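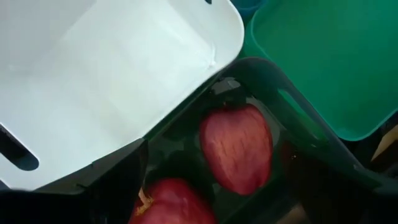
Gratport's shared-bin produce plan looks thin on proof

January 6, 2021

Gratport wants its corner stores to sell more fresh produce, and it wants a grocery supplier to help them do it. Under a plan posted on the town's website this week, small shops would be able to order fruit and vegetables by the bin from Drerari, a wholesale distributor based outside town, at prices the town says are close to what the big supermarkets pay.

The plan runs 12 pages. Two of them deal with money.

That is not a lot for a program the town says will "change how Gratport eats." The promise appears in the first paragraph and comes back twice more before the end, each time without a number attached to it. Readers who want to know how much fresh food is being sold in Gratport's small stores right now will not find out from the plan. The town did not measure it. A spokesperson said a count would have "slowed things down."

Here is what the plan does say. Gratport has 143 shops that sell food of some kind, a figure that takes in gas stations, two pharmacies and a bait store on the lake road. All of them would be invited to join. Those that sign up would get a shelf or a counter display, plus a first order of produce at no charge. After that they would pay Drerari directly, every week, for at least six months.

The first order is the part most store owners seem to like. The six months are the part they ask about.

"Free the first time, sure," said the owner of a small grocery in the Hong neighborhood, who asked not to be named while still deciding whether to join. "Then I'm on the hook for peppers until summer. I sold peppers before. I threw out half of them."

Waste gets one sentence in the plan. It says unsold food "will be kept to a minimum through careful ordering." It does not say who eats the loss if careful ordering fails. Asked about this, the town sent a reporter to Drerari. Drerari said stores would be responsible for anything they had accepted at the door, and that this was normal in the business.

It may be normal. It is also the main reason small stores stopped carrying fresh food in the first place. A supermarket can lose a case of tomatoes and hardly feel it. A shop with one register and a part-time clerk feels it by the end of the week.
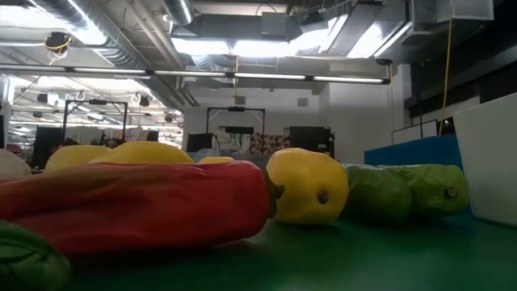
A red pepper-shaped item on a green tabletop. Gratport wants to see more produce in corner stores.

The town has been here before. An earlier program, called Plindis, put small refrigerators into neighborhood stores and asked the owners to stock them with salads and cut fruit. It was announced with a ribbon cutting and wrapped up the next June with no announcement at all. The town never released a report on how it went. Several of the refrigerators are still in use. On a recent visit to three of the stores, two had soda in them and the third was unplugged, with paper towels stacked inside.

The new plan mentions Plindis once, calling it "a valuable learning experience." It does not list anything that was learned.

Supporters say the two programs are different, and in some ways they are. Whole peppers and apples keep longer than cut fruit. Stores would not need to run a cooler, which was a common complaint the last time, mostly because of the electric bill. And ordering through one supplier should bring down the cost of delivery, if enough stores take part.

That "if" matters. Drerari says it needs nearly 200 bins a week going out to Gratport before the lower prices kick in. Until then, stores would pay the regular wholesale rate plus a delivery fee. The plan does not say how long that stretch might last, and it does not give the fee. A town official said by phone that the fee was "still being talked through" but would be "reasonable for everybody."

At that level, the math is not friendly. If every shop on the list joined, including the bait store, each would still have to take more than one bin a week to reach the lower price. Nobody at town hall expects every shop to join. The official would not guess at how many would.

There is also the question of whether people will buy the food. The plan leans on the idea that residents would eat more fruit and vegetables if they could get them closer to home. That sounds right, and it may be. But price counts too, and so does habit, and the plan has nothing on either. The stores would set their own prices. A shopper who can get a bag of apples cheaper at the supermarket on the way home from work will probably keep doing that.

Outside a convenience store near the bus station, one woman waiting for a ride said she would be glad to see something green on the counter. Then she said it would depend on what they charged. A man coming out with coffee said he had not heard of the program and did his shopping once a week, across town, by car.

None of this means the plan is a bad idea. Parts of Gratport are a long walk from a full grocery store, and people in those parts have been asking for help for years. But the town is asking shop owners to sign a contract before it has settled the delivery fee, and it is asking everyone else to believe in results it has no way to check. With no starting count, any later number can be called a success.

The official said the town would "look at tracking" once the program was up and running.

Store owners can pick up a sign-up form at the front desk of town hall. The form asks for the name of the shop, its hours and how much counter space it has. It does not ask what the store sells now.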